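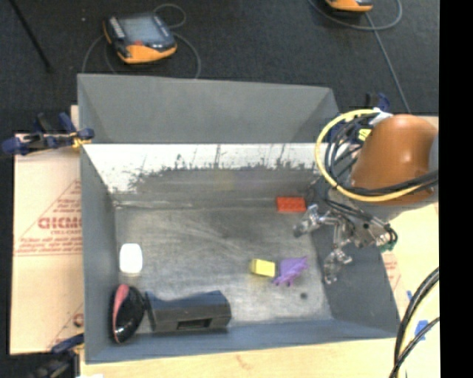
The Donik demo bin at Swanepoel's open day. Gripper empty, toys still on the bottom.

5 min read

Donik picking kit, hands on (sort of) at the Covham open day

Quick one, typing this up Sunday night before I forget half of it. Swanepoel had their open day at the Covham shop and I went over for the bin picking table. Been thinking about the Donik kit for our packing room since December. Wanted to see it grab stuff that isn't a nice neat box.

What it is: gripper, fingertips, the software, and a mounting plate. No arm. You bring the arm. Price they quoted me was $3,930, or $3,225 if you skip the second set of fingertips and the setup visit. More on that below.

The setup. Big gray metal bin, clamped down at the corners, and a mix of things tossed in. Red toy brick, yellow block, a purple toy with a wobbly outline and little legs, a glossy black oval thing, a dark gray block with a dip in the top. Good mix. Most trade demos I've been to use one part over and over, so points for that.

I stayed for two full sessions, morning and right after lunch. Notes from both.

Picking. The bricks and blocks, fine. Comes in from the side, closes, lifts, done. Not fast. If you're used to suction on flat cartons you'll be tapping your foot. But it was steady and I only saw it drop the red brick once, and that was a bad angle up against the back wall where the finger had no room.

The purple toy was the one I cared about, because half of what we pack is shaped like nothing in particular. It got it on the first try in the morning. In the afternoon it went for the leg end, slipped, went again, got it. I'd call that ok. My guess is it would do better with a softer tip and the guy running the table more or less agreed, but he wouldn't say when one is coming.

Glossy black oval: worst of the bunch. Slid away from the fingers more than once and ended up in the near corner, where the arm has to reach in over the wall at an ugly angle. They moved it out by hand to keep things going. Fair enough for a demo, but I can't have someone standing at the bin all day doing that.

The bin. This matters more then you'd think. The floor is worn metal and throws reflections all over, and I asked if that was a problem. Answer was yes, some, they had turned off one of the overhead lights. So if your bins are shiny, ask. We have the plastic kind so probably not an issue for me, still want to test it. Tall panel along the far side was a nice touch, I'd want one like it to stop parts going over the back.

Gripper build. Liked it. Metal linkages, and clear tips so you can kind of see what you're pinching. Got to hold a spare — heavier than it looks, no slop in the joints that I could feel. Tips swap with one screw each. I did it myself with a borrowed driver and it was under a minute, including dropping the screw.

Cables. Ugh. Big pale yellow loop by the arm, black ones bundled up inside it, more running down past the right side of the bin. I know it's a demo bench and nobody's going to dress cables for a one day thing. But I asked what a finished install looks like and the photo they showed me on a phone wasn't a lot better. We've had a hose snag before and lost most of a shift to it. Budget for a proper cable sleeve, it does not come in the box.

Control. They let visitors jog the arm from the pendant, slowly, with someone standing by. Fine, normal pendant stuff. The Donik software is on a separate laptop and that part I liked less. Seven screens to set up a new item. I counted as they clicked through because I'd have to teach this to people. Two of those could be one. The text is tiny too. The upside is once an item is in there, it's in there, and you can copy it and change the grip width without going back through everything.

Also it stopped dead once in the afternoon session and they had to restart the laptop. Took maybe the length of a coffee. No explanation, just a shrug. Hm.

Support. The nearest service person is in Candberg, which for me is a long drive and for them a billable one. Setup visit is included in the higher price and after that you pay by the hour. Phone support is weekdays only. We run Saturdays so that's a gap, and I said so. They wrote it down.

On the two prices. I'd pay the $3,930. Second set of tips you will want anyway, and the visit alone seems worth the differance if you've never calibrated one of these. If you have an integrator already, take the cheaper one and don't feel bad.

The open day itself: good. Parking was a mess, the talk upstairs was skippable, but the bench people knew their stuff and didn't hover. Was able to stand there and watch it miss, which is what I came for. Wish they'd let us bring our own parts. I had a bag of ours in the car and was told no — insurance or something. Asked about a private session and they said they'd call.

Good: build, tip changes, handles odd shapes better than I expected.
Bad: slow, cables, that laptop, shiny round stuff.

Score: 7 out of 10. Would go up one if they sort the software out and let me run my own parts through it. Not ordering yet. Will update this if the private session happens, and I'm bringing the whole bag.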